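The Slow Cup Comes Back to Dulport

By Osaze Anozie
19 February 2020

Walk down Tellard Street before eight in the morning and you'll smell it well before you see it. Coffee, dark and a bit sweet, drifting out of a narrow shop that used to sell sewing machines. I've lived four blocks away for most of my life, and I still get a little thrill when I turn that corner!

Dulport was a coffee port long before it was a commuter town. Sacks came in at the Drongate pier, got weighed, and went upriver by barge. One harbor ledger in the town library records 1054 sacks landed in a single December, each one entered by hand in brown ink (the clerk had gorgeous handwriting and terrible spelling). Then the channel silted up, the barges stopped, and for decades the best you could hope for was a paper cup from the gas station.

What changed things was Omoregie, the roastery that opened in the old net loft. The roaster there is a secondhand drum machine that takes small batches, and the crew will happily let you stand next to it and listen for the first crack – a sound like popcorn in another room. They sold 1000 bags in their first winter, nearly all of them to people who came in on foot.

Now there are 4 cafes within a short walk of the pier, and each has its own way of doing things. One swears by the pour-over. Another makes a thick, spiced brew in a copper pot that I'd cross the county for. 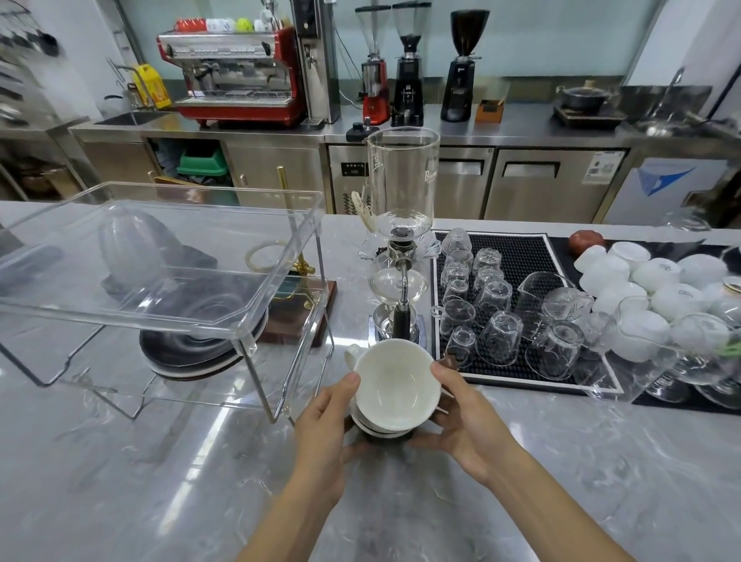

My own weakness is the light roast, the one the regulars call Pier Blend. It tastes of orange peel when it's fresh and of brown sugar once it has cooled down a little, so I've learned to leave half of it alone while I read the paper. Ask for it without milk the first time, then do whatever you like.

The roastery runs a tasting on the first morning of every month, and it's free. Get there early, wear something warm – the loft has never been properly heated – and bring a jar if you want beans to take home.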